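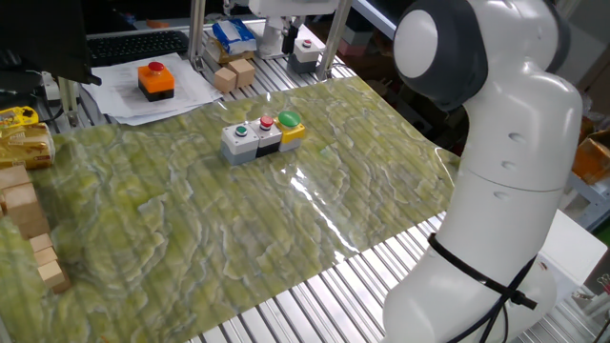 **Clanness bench arm for button and switch testing**

The Clanness is a bench-mounted arm that presses push buttons, one after another, for as long as the job needs. It is supplied by Zerouali with a gripper, stand and control software. The arm can be taught a new button position in 15 minutes by hand-guiding it.

At Flollcombe, where switch boxes are checked before packing, one person used to spend most of a shift pressing buttons with a thumb. That person now loads the boxes, reads the log and looks into the failures.

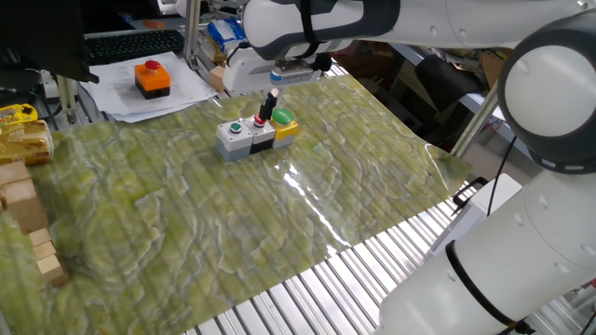
Each press is logged with a time and a result. A standard run is 2912 presses and can be left going over a break. Staff training takes 14 hours, split over two days, and covers setting up, stopping and clearing a fault. Sore thumbs and wrists were the main complaint on the old job, so rotation is still advised for loading.

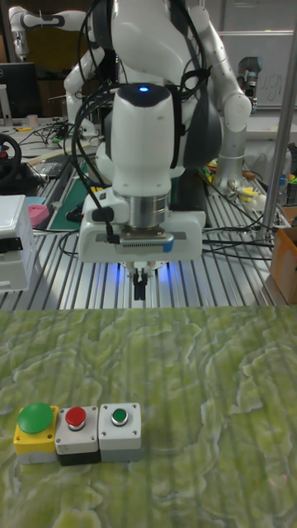 Ngân Vũ writes that the log took more getting used to than the arm did, and that she would like the fault list printed in larger type.

Order code: CL-15. Next deliveries in September.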